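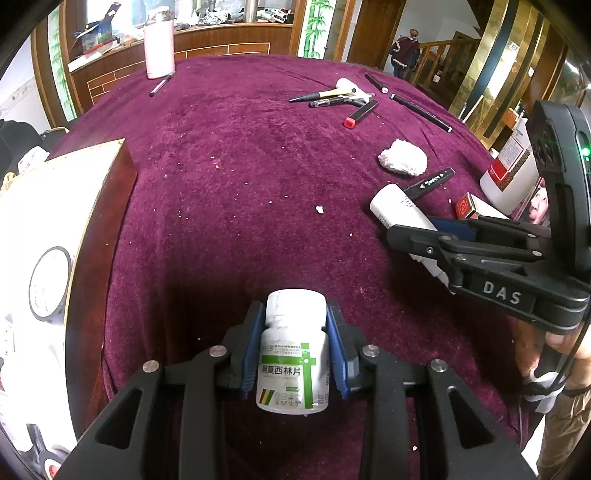 Amoxicillin in the gripper, pens farther back on the velvet, one tissue past its best.

Madalena Louro has strong feelings about tables. She runs Edine, a two-person business that helps people clear the surfaces they have stopped seeing, and she believes a round table is the worst of them.

"A square table has corners, and things at least get pushed into a corner," she says. "On a round one everything drifts to the middle and settles down to raise a family."

We met on Tuesday, September 1, 2026, over coffee that she would not let me put down without a coaster. I had asked her to talk about medicine and pens, which she says are the two things people leave out most and defend hardest.

"Medicine stays out so you'll remember it. Fine. I've got no quarrel with the bottle you're on this week. But then there's the one from December, and the tube of something, and the little box with the leaflet refolded wrong. By then you're not remembering anything, you're decorating."

Her method is dull and she is proud of it. Every bottle, box and tube goes to one end of the table, labels facing out. Anything with a date gets read aloud. Leftover antibiotics go in a bag for the pharmacy, and she will not be argued with on that point.

"People tell me they're saving them for next time. Next time of what? Ask the pharmacist. I fold tablecloths for a living."

Pens are where the real fights happen. Borislav Stan, her partner in the business and a former stationery salesman, once tested every pen in a retired teacher's house. There were 1,773 of them. He kept a tally on the back of an envelope, using his own pencil.

"He was so happy," Louro says. "I had to send him out for lunch."

Stan, reached by phone, disputes the word happy. "It was thorough," he says. "Markers are the trouble. A dried-out marker looks exactly like a good one, and people put it back. They try it, it squeaks, and they put the cap on again very carefully, like it's resting."

Their rule for a table is two pens and one marker, in a cup. The rest go in a drawer or in the trash. I asked what happens when a client wants three markers.

"We let them have three," Louro says. "Then I bill for the extra cup."

She is softer on tablecloths than I expected, even velvet. Dark velvet shows each white crumb and holds on to it, and a damp sponge only pushes the mess around. She clears the whole table first, lifts the cloth by its edges, shakes it outdoors and goes over what's left with a dry clothes brush, always in one direction.

"Clear it first," she repeats. "I had a man in Chauke shake his out with the pens still in it. We were finding caps in the hedge for a week."

And the used tissue, I asked, the kind that sits there through the entire job while everyone works politely past it?

"That's yours," she said. "I'll touch anything else."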